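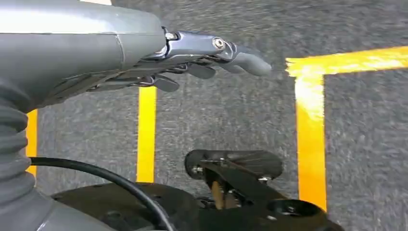 Why didn't it just stop, Nuala Flanagan wanted to know when I ran through this talk last month, and she's right, that's the whole talk. So hold on to her question while I get through the boring bit.

(Pause. Sip of water.)

Okay, run 1309. The job was dull: drive to the taped corner, reach out, wait for the go signal. We'd done it about 2000 times by then and I was half watching, half eating a sandwich. The base stopped where it should. The arm did not! It kept creeping forward, very slowly, with the screen telling me everything was idle.

I hit the stop button. The arm quit moving 40 milliseconds later, so the button was fine — please say that out loud, people always ask.

What went wrong: the base and the arm each had their own idea of "stopped." Kena, our scheduler, listened to the base and never asked the arm. Femi Okoro found it in the logs by late afternoon, one missing check, and I felt pretty silly.

(If short on time, skip to the fix.)

The fix: both halves report in, or Kena cuts motor power. We ran it 100 more times with Salamatu Amadi's hand on the button and no sandwiches in the room.

Back to Nuala's question. Ask who here has tested their idle state. Wait for hands, then take questions.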